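In praise of the table after the tea

By Hina Orakzai

I love a white table with paper cups all over it. There, I've said it! Everyone in our building at Isstead treats the big table as a chore waiting to happen, and I walk past it and feel cheered up, every time.

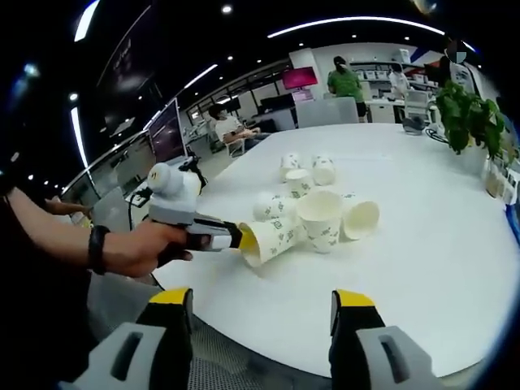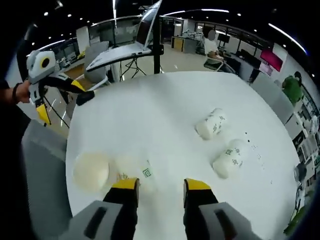 White cups with a bit of green print, most of them on their sides.

A paper cup is such a clever little thing. It weighs next to nothing, it stacks, it tips over at the slightest nudge and doesn't break, and it makes that lovely hollow knock on a hard top. Lay one on its side and it rolls in a curve, never straight, so it's forever heading somewhere you didn't plan (usually under a chair). My favourite ones have some small print on them, a leaf or a line of characters, so you catch a flash of colour as they turn.

And the clearing up is the best part. I know people who sweep the lot into a bag with one arm, and I think they're missing out. Pick them up one at a time! Find the upright one first, or the biggest, and build your stack from there. Khattak, my neighbour across the hall, says this is a ridiculous way to spend four minutes of a working afternoon. I once got through 97 cups after our November open day and came back to my desk in a better mood than I'd had all week.

I'd also put in a word for keeping the table plain. White shows every crumb, and I'm glad of it, as you can see when you've finished. Give it a wipe, put the kettle on, and somebody will have it covered again by three.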